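Looking After Fabrics at Home: notes for session 4
Upholstery, and the clothes that end up on it
Kosville evening course, 2022-06-18

Hello again. These are my notes from the session, typed up a bit more tidily than I spoke them, plus the bits I skipped when we ran over. Bring your fabric swatches next time as well, we haven't finished with them.

Where we'd got to

Last time we did fibres, so I'm assuming you can tell a woven cloth from a knitted one with your thumbnail and a bit of patience. This session is about woven upholstery, the pale flecked sort in particular, which is everywhere at the moment. I have it at home myself and I love it, but it does make me behave like my grandmother when anyone comes in with a biscuit.

Most of the trouble with pale upholstery comes from other fabrics. Crumbs you can hoover. What's harder to shift is colour that has rubbed off a new pair of jeans, or a red top that got left in a heap all weekend (guilty!).

Rub counts

Several of you asked what the numbers on the Solanki swatch cards meant. They're rub counts, from a machine that rubs the cloth over and over until threads start to break. The count on the card is in the thousands for anything sold as upholstery, so if you see a small number like 2000 on a roll end, treat it as a cushion or curtain fabric and don't sit on it every day. The Kirberg remnant we passed round had no card at all. I paid next to nothing for it and I'd still only make a bolster out of it.

Rub counts tell you about wear. They say nothing at all on stains or colour, and I did notice a few of you writing down that they did, so please cross that out.

Colour transfer

There are two kinds and you'll want both words for the worksheet.

Crocking is dye coming off by rubbing. It can happen with dry cloth, and it's worse with damp. Dark denim does it, and so do plenty of strong reds.

Bleeding is dye moving in water. So a damp garment sitting on a pale seat can bleed into it without anybody rubbing anything.

The home test is the same one I showed you at the table. Take a scrap of white cotton, rub it on an inside seam ten times dry, then ten times damp with a clean bit, and look at both in daylight. If there's colour on the dry one, wash that garment on its own and keep it off the furniture altogether. If there's only colour on the damp one, you can relax a little, but dry it properly before it goes anywhere near a pale chair.

Do the white things too, by the way. Not for their own dye, obviously, but a white top bundled up with a coloured one is usually where you'll find the first pink patch.

The heap

I got a bit carried away on this in the session, so here's the short version. A garment left bunched up for a day gets sharp creases wherever a fold has weight on it. Cotton holds on to them more stubbornly than polyester does. Shake it out, fold it loosely, and you've saved yourself the ironing – or at least half of it.

My own routine is one pass of the sitting room before bed. Everything soft gets picked up, shaken once, and put in one of three places: wash, wear again, put away. I've tried fancier systems (the Bamerville course had us labelling baskets) and I always drift back to this one.

Cleaning the seat itself

Hoover first, with the soft brush, along the weave and then across it. Check the care code before any liquid goes on: W means water-based cleaner is fine, S means solvent only, WS means either, and X means hoover and nothing else. Blot, don't scrub. Scrubbing roughs up the surface and you'll see a fuzzy patch from then on, even once the mark has gone.

For next time

Do the rub test on two garments, one red or dark and one pale, and tape your cotton scraps to the worksheet. Then write 100 words on which seat in your home takes the most clothes and what the fabric is. If you can't find a label, say what the weave looks like close up.

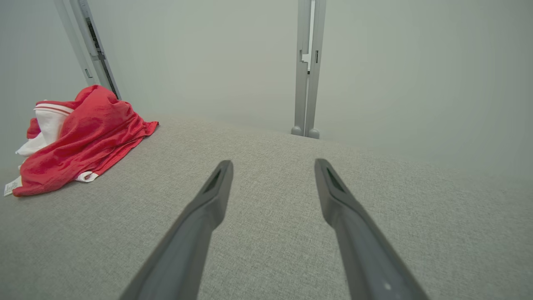
Fig. 1. Red cloth and a white item left on pale grey woven fabric.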